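Search this site Go

Raju Community Kitchen, progress report no. 4
To: Grernska fund, small grants desk
20 Jan 2019 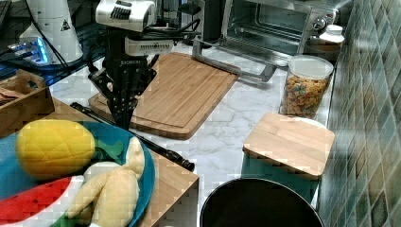
Yuk-lan Cheng wants it said first, before any of my stuff, that the Tuesday-style drop-in format was a mistake and that we should have gone to fixed groups back when she asked. Fine. It's said, and she's right. People came once, liked it, and had no reason to come back the week after. Since we switched to fixed groups the same faces turn up and they cook better food.

Sorry this is short in places, the quarter closes and I have the budget sheet to do tonight as well.

Where we are

Grant was for evening cooking classes for adults who live alone, plus a small recipe booklet at the end. Classes running. Booklet half written. Money mostly on track, see below.

Attendance over 200 visits for the period, counted off the sign-in sheets. A visit is one person on one evening, so somebody who came to six sessions is in there six times. Last report mixed up visits and people in one paragraph, my fault, please use this one.

Groups now have 12 places each. We tried squeezing in more in the fall and it was no good, people stood at the back waiting for a burner and then went home with half a meal. Twelve is right for the room. Waiting list is kept by phone, not email, lots of our people don't check email.

What we taught

Soups and stews first. Then eggs, rice, beans from dry, one-pan chicken, cabbage three ways. Knife basics in the first session of every group, and again in the third session because no one remembers it. Bread was dropped. Too long for an evening, the dough was never ready and we were all still there when we should have been locking up. May come back as a weekend thing if there's interest.

Cooking for one is the hard part to teach. Almost every recipe we could find feeds a family. Halving is ok, quartering gets silly (a quarter of an egg). So we moved to cook once, eat three times: a pot of beans becomes soup, then goes on toast, then into a pan with rice. Vojtěch Vrabec wrote these up as a chain on one sheet of paper and the sheets have been far more popular than the proper handouts. People ask for spares to give to a sister or a neighbor. We will build the booklet on his sheets and drop the chapter plan we sent you in the application. Hope that's alright, please shout if it isn't.

Problems

Freezer. The old one quit over the holidays and we lost the stock and the bean portions for two groups. Repair guy came, said the compressor, said don't bother. Replaced it secondhand for 225 dollars, which came out of the equipment line. Receipt is in the folder. There is still a bit left in that line but not enough for the second pressure cooker, so that will have to wait or come out of somewhere else.

Deliveries. Teralar changed their minimum order and we are now under it most weeks. For a while we bought more than we needed and gave the extra away at the door, but onions only go so far. Moved the dry goods to Gummont, who are slower but will deliver small. Fresh vegetables we just buy at the market now, costs a little more and the quality is better. Carrots in particular.

Two people left group B because of the stairs. We should of thought about that when we took the upstairs room for the winter. Group B has now swapped with the quilting people and meets on the ground floor. One of the two has come back, the other I have left a message with and will try again.

Feedback

We used the short form you sent. Most people filled in the tick boxes and skipped the written part. Of what was written, salt comes up a lot (too much, too little, usually the same dish). Several asked for fish. Several asked for no fish. One person wrote that she had not used her oven in years and had now made the cabbage bake for her brother, and could we please print the recipe bigger. We are going to print everything bigger.

Also a complaint about the washing up, that the same people always end up doing it. Fair. There is a rota on the wall now. It's mostly followed.

Money

Food: slightly over, the Teralar business accounts for nearly all of it.
Equipment: over half spent, freezer included.
Room hire: as planned.
Tutor pay: under, two sessions canceled for snow. Would like to move those sessions later and keep the money where it is.
Printing: nothing spent yet.

Full sheet follows separately once I've found the missing market receipts, I think they are in my other coat.

Next

New group starts in February, already full off the waiting list. Same program but with the freezer session moved to week two, so people have something in the freezer early on and can see the point of it. Yuk-lan Cheng will take the first half of the course and I take the second.

Booklet text finished by the time of the next report. Vojtěch Vrabec is checking quantities by cooking every chain at home, start to finish. He has found three mistakes so far, one of them a bad one (tablespoons for teaspoons, chili). Printing quotes after that. We'd like it spiral bound so it lies flat by the stove, and that is dearer than stapled, so I may be writing to you about moving some money into the printing line.

Question for you: can leftover tutor pay be used for bus fares? Three people in the new group are coming from the far side of town and the evening service costs them more than the ingredients cost us. Need to know before the group starts if possible.

Also your form asks for a "lead beneficiary outcome" and I left it blank becuase I didn't know what was wanted. Call me and I'll fill it in over the phone.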